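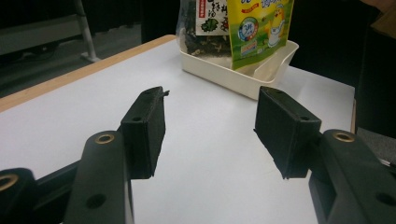 *A white tabletop*

The **table** is one of the oldest and most companionable pieces of household furniture, being in essence a flat top held up at a handy height, and there can be few homes that manage without one. In the island town of Hadelholm – where families have long eaten, mended and argued at the same board – a table was customarily given to a couple in May, and parish lists mention 277 of them. Tops were scrubbed pale with sand and, in later years, painted white, a fashion carried over from Stavar. Folding kinds, with 2 hinged leaves, came afterwards and were much loved in smaller kitchens, where they still turn up quite often today.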